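Drulidstead Kitchen Lending Shelf – Frequently Asked Questions

Last updated 2018-04-27

What is the lending shelf?
The lending shelf lets Drulidstead residents borrow kitchen items for a short time. We have bowls, baking pans, serving dishes, glassware and a few small appliances. People use it for birthday parties, family visits or to try out a piece of equipment before buying one.

Who can borrow?
Anyone 18 or older with an address in town. You need a photo ID and one piece of mail with your name on it. Students living in the Rustad Street dorms can use a school ID and a housing letter.

How much does it cost?
Borrowing is free. We ask for a refundable deposit of $11 on small appliances. There is no deposit on bowls, dishes or glasses.

How many things can I take at once?
There is no limit on dishes, up to what we have on the shelf. For groups of more than 70 people, please write to us first. We can't serve events of more than 100.

How long can I keep items?
Two weeks. You can renew once by phone or email if no one else has asked for the item.

Can I reserve something for a certain date?
Yes. Reservations open six weeks ahead. Punch bowls and large platters go fast in September, when the Arno Park picnics are held, so ask early for those.

What kinds of bowls and glass items are there?
The shelf changes as things are donated and retired. The full list is in the binder at the desk and has nearly 1000 entries, counting each plate and glass separately.

Kitchen items on a light wooden table:

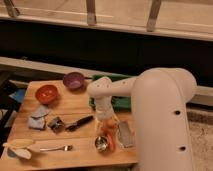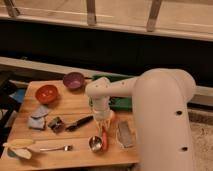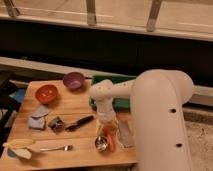

Do I have to wash things before I bring them back?
Yes. Please return everything clean and dry. Hand wash anything with a green sticker on the bottom – those pieces do not hold up in a dishwasher. Stickers that fall off can go in the envelope that comes with your order.

What if I break something?
Tell us when you return the order. We don't charge for a single plate or glass. For a broken appliance we keep the deposit. Please don't bring back broken glass. Wrap it in newspaper and put it in your own trash.

A piece is missing from my order. What should I do?
Call the same day if you can. Each order is checked against the slip before it leaves, but lids in particular get mixed up. If the slip is wrong, we will correct it and you won't be held responsible.

Do you take donations?
Yes, during open hours only. We accept dishes and pans in good condition, with no chips or cracks. We can't take knives, pressure cookers or nonstick pans with worn coating. Makura stand mixers are welcome even if they need repair, as we have spare parts for them.

Can you deliver?
No. Pickup and return are at the side door on Arno Street. There is a 15-minute parking space next to the ramp.

Who do I contact?
Sumeya Ejigu handles reservations and renewals. Manee Wannasri handles donations and repairs. Both can be reached through the front desk during open hours, Tuesday and Thursday from 3 to 7. Messages left at other times are answered on the next open day.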